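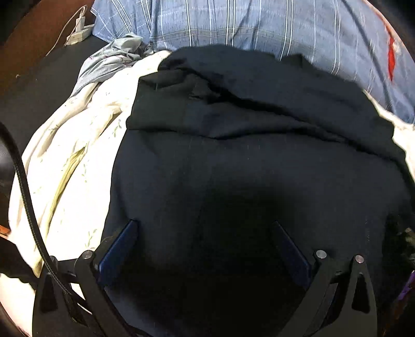
The club's hand-held gripper pressing into a navy garment on a bed, the laundry part of the Ploden Robotics Club's folding project.

Folding club is back, and we have a lot of laundry

Those of you who have been with us a while will remember that last spring the Ploden Robotics Club voted (after two meetings and a great many cookies) to skip the usual maze-and-ball season and try something from ordinary life. The students picked laundry. I will admit I had my doubts, having folded laundry for most of my adult years without once thinking of it as a science project, but they were so sure of themselves that I went along with it, and I'm very glad I did!

The idea is easy enough to explain at the dinner table. The students take turns doing household jobs with a gripper held in the hand, two fingers that open and close, with a camera looking down at whatever they are picking up. Every time they fold or pick up a piece of clothing with it, that's one recording. Later on, the recordings are used to teach the arm in our workroom to make the same kind of movements by itself. Since May the club has saved 3,970 of them, and the folder list on the shared drive is now so long that scrolling to the bottom has become a small hobby among the ninth graders.

We started out with dish towels on a table at the Fenau Street library, and towels are kind to beginners. They're flat and square and they more or less stay where you put them. Clothes on a bed are another story altogether. The mattress gives when you push on it, the blankets bunch up and get mixed in with whatever you're after, and dark cloth is hard to read because the folds disappear into one another. Look at the navy piece in the picture and try to say where the top layer stops and the next one begins. Our students have spent whole afternoons arguing about that very question, and I have heard the word "crease" more often this summer than in all the years before it.

What they've settled on for now goes like this. Open the fingers wide, come down slowly, press a little way into the cloth so that it rises between the pads, and only then close. If you close too early you get a pinch of nothing, and if you press too hard you come up with the sheet as well (and once, I'm told, most of a comforter). The older students wrote this up as a one-page guide, and the new members get a copy at their first meeting along with a name tag and a permission slip.

Hauwa Bashir, our junior captain this year, has also asked that people please leave their beds the way they are. "If you tidy up first, the robot only learns about tidy rooms," she told the group, and I think that was the most popular instruction any captain has ever given. So pillows, chargers and the rest of it stay put, and we get on with the job. Parents, you have my sympathy, and you are welcome to quote a different rule on days when there's no recording to be done.

For the competition side of things, we're entered in the Tosta Home Helpers Challenge again, this time in the fabrics group. Each team gets 30 minutes with a basket of clothes they haven't seen before, and the judges score how many pieces end up folded and how neatly. Last year we came seventh with a project about sorting spoons, and the students would like me to say here that the spoons were much harder than they sounded.

A few practical notes before I let you go. The Ogunleye family has very kindly offered us their garage for the long Saturday sessions, so please check your email for the address and park on the street, leaving the driveway clear. We can use old shirts, sweatpants, pillowcases and anything with buttons, clean please, in any size and any condition. Dark colors are especially welcome for the reasons above. And if your student would like to borrow a gripper for a weekend, the sign-up sheet hangs inside the workroom door. It goes out with its cable and a charger in the gray bag, and it would be a great help if all three came back together.

New members can join any time this fall, no experience needed, and younger brothers and sisters are welcome to sit in and match socks.

Ploden Robotics Club newsletter, September 2024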